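Is a paid keyboard cleaning worth it, or am I being sold something?

Posted January 9, 2020 by margaritis_user

I bought a plain black keyboard in December and three keys already stick. The Hondier shop near me says it needs their "deep service" with a spray called Fotitard, and that a keyboard is good for 4000 hours without it and twice that with it. I asked where the number came from and got a shrug. It still types, mostly. Has anyone paid for this and noticed a difference?

Ornness

I doubt the 4000 figure means anything. Shops like a round number – the place I used to go to said 3000, for the same job. Sticky keys are nearly always crumbs or a spilled drink. Before you hand over any money:

1. Unplug it, turn it over and tap the back with your palm. Do this over a trash can.

2. Go along the rows with a soft brush, then wipe the keys with a barely damp cloth. A plain black board on a white desk shows you fairly quickly what has come out of it.
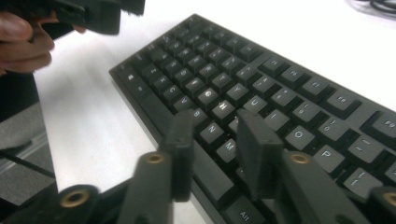

3. Plug it back in and type a page of anything. If the same keys stick, pull those caps and clean under them. Check first that yours come off, as some cheap ones snap.

I did all this on a board that was 6 years old and it was fine afterward. I can't promise the same for yours.

hondier_customer

I paid for the service. It smelled nice. The space bar was sticking again 2 weeks later, so draw your own conclusions. Also, if you bought it in December, why not just return it?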